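Nov 26, 2024. Disc authoring, Skunusholm drama box set, check discs

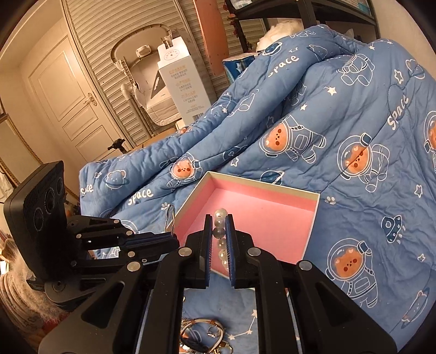 Check disc 3 played through on both decks. Menu loads, chapter stops land where the sheet says. Commentary on episode 14 still drifts against picture after the layer break. Remuxed from the Pimcombe audio masters, same drift, so the fault is upstream of us. Asked Pimcombe for a new pull of that reel.

Subtitles: the crying scene in episode 14 has two lines on screen too briefly to read. Extended both by 400 ms, no overlap with the next cue. Darnach style sheet wants the song lyrics in italics. Not done yet.

Preorder run stays at 1000 sets. Ngcobo will not start replication until the commentary is signed off, and their slot moves if we miss it. The July master is no use as a fallback, old logo on the opening card.

Bitrate on the making-of is lower than I would like. Grain breaks up in the night exteriors. Left as is unless the commentary fix frees space.

To do: lyrics, re-rip of the audio when it arrives, new checksum list, relabel disc 3.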